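Skellby Help Centre
Home | Products | Bookings | Clinics | My tickets | Log out

We use cookies to keep you logged in and to remember which clinic you work at. Accept | Manage

Before-and-after photos attached to the wrong treatment, reminders sent twice
Status: Resolved (mostly)
Product: Skellby Clinic, with Pikideck photo add-on
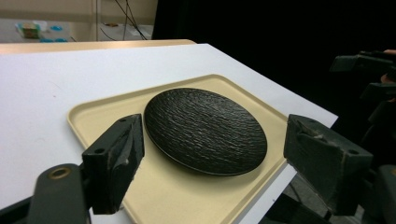 Opened by: Sikora Skin & Aesthetics, front desk
Priority: the form only offers Low, Medium and "Clinic cannot operate". We picked Medium with feeling.

What is happening

Since the January update, any photo taken at a follow-up visit gets filed under the patient's first ever treatment with us. A lady who came in for her eyelid surgery review now has a very nice set of "after" pictures sitting under a mole removal from years ago. The surgeon opened her record in front of her and spent a long moment looking for the mole.

Separately, and possibly not separately, patients are getting two reminders for each appointment. The second one leaves out the time. Several have rung to ask whether they are booked twice, and one came in twice.

What we have tried

Logging out and in. Restarting the tablet. Restarting the other tablet, which was not involved. Clearing the cache, as your article suggests, after which the tablet forgot the printer.

Reply from support, 9.40

Thanks for the detail. Please could you confirm which version of Pikideck you are on, and whether the photos are taken inside the app or uploaded afterwards? Please also try clearing the cache.

Reply from clinic, 9.52

Inside the app. Version says "latest". Cache was cleared, see above, and the printer has still not forgiven us.

Reply from support, 11.15

Passed to Przemysław Śliwiński on the imaging team.

Reply from Przemysław, 11.30

Hello. "Latest" is what it says when it can't reach the update server, so you may be on something quite old. I'm sorry about that wording, it was there when I joined. Could you open Settings, scroll to the very bottom and press and hold the Pikideck logo until a number comes up?

Reply from clinic, 11.48

Pressed and held. Got a number, 2,160, and nothing else. Is that a version or a score?

Reply from Przemysław, 12.05

It's the number of photos waiting to sync, and it ought to be nought. Your tablet has been queuing them and sending them up in batches. When a batch arrives without a treatment code, the server drops it into the oldest treatment it can find. Old behaviour was to reject it, and somebody decided that was unfriendly.

Please don't delete anything from the tablet for now. Take new photos on the second tablet if you can.

Reply from clinic, 12.20

The second tablet is the one with no printer. Fine. The surgeon would like it noted that consent forms are tied to the treatment, so a picture in the wrong place is also a picture under the wrong consent. She said this in a calm voice, and we have all found things to do in the other room.

Reply from Przemysław, 12.31

Noted, and she is right. I've moved the ticket up and hidden every photo filed since the update from the patient-facing gallery. Staff can still see them. Nothing goes to patients until they are sorted.

Reply from Przemysław, 15.10

Found it. Your clinic was moved to the Jorkau server with the update, but the tablet was still sending to the old one, which passed things along and lost the treatment code on the way. Same story with the reminders: both servers think they are in charge of you, and the old one has never been told about times.

Steps, in this order please:

1. Plug the tablet in and put it on the clinic wifi, not the guest one.
2. Settings > Pikideck > Sync > Change server. Choose Jorkau.
3. Press Send in batches. Set the batch size to 200. The default is 30 and you will be there until supper.
4. Leave the screen on.
5. When the queue reaches nought, tell me and I'll run the re-filing at this end.

Reply from clinic, 15.25

It was on the guest wifi. We would rather not discuss it.

Reply from clinic, 17.02

Queue is at nought. It stuck once near the end and went again when we pressed Send a second time. Printer is back too, though we did nothing to it.

Reply from Przemysław, 17.45

Re-filing done. All but 70 photos matched an appointment and have gone back to the right treatment. The rest were taken on days when the patient had two bookings, so a person needs to look at them. They are in a folder called Unsorted, under Records. The old server has been switched off for your account, so reminders should go out once, with a time.

Reply from clinic, 8.35

One reminder each this morning. The eyelids are back with the eyelids. The surgeon is working through Unsorted between patients and has found three pictures of the reception ceiling, which we will be deleting.

Could somebody change "latest"?

Reply from Przemysław, 8.50

I've raised it. It has been given Low.

Ticket closed. Reopen it by replying within the ticket.

Was this helpful? Yes 14 | No 2
3 comments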